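Handheld gripper drops out mid-recording, connector on top 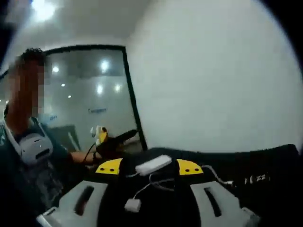 Page 2 of 2

Dilham Forum > Grippers and Hand Tools > Faults

ngc_bench
Posted 16 April 2018

Carrying on from page 1. Swapped the white cable set as suggested and the fault is still there. The stick on top of the black body drops out partway through a run, the log stops, and the fingers stay at whatever width they had. No error on the laptop side. I lost 295 files on the Ngcobo job before I noticed, so now I check the folder after each run.

Firmware is the one from the March download.

tallow22
Does it happen with the tool lying on the bench, or only in the hand?

ngc_bench
Only in the hand. It ran all morning on the bench without a drop.

tallow22
Then it's strain on the plug. Those thin cables have no relief at all and the loop moves every time you turn your wrist. Tape the loop down to the body, leave a little slack at the plug end, and try again.

Pier_Left
I don't agree. We had the same thing at Grotbridge and spent two weeks taping cables. It was heat. The stick sits right on top of the body and probably gets little air. Put a spacer in and see.

tallow22
If it was heat it would fail on the bench too. He said it ran all morning.

Pier_Left
On the bench the fingers aren't working against anything. In the hand he's picking things up and the motor is pulling current. Different load.

hexkey
Can we talk about the fingers staying put? That bothers me more than the lost files. If the link goes, the Heston board is supposed to release after 2 seconds. If yours holds, the watchdog is off or not wired. Someone is going to get a finger pinched. I would stop using it until that's sorted.

ngc_bench
Fair point. The watchdog line is commented out in the config I was given. I've put it back in and it does release now when I pull the plug by hand.

Pier_Left
Release isn't always safe either. If you're holding something heavy it lands on your foot.

hexkey
With this size of tool you aren't holding anything heavy. I'd take a dropped part over a stuck grip.

ngc_bench
Taped the loop this afternoon. One drop in the first hour, none after that, but I wasn't lifting much. Ordered spacers as well. Will post again when they're fitted.

tallow22
Change one thing at a time or you won't know which one did it.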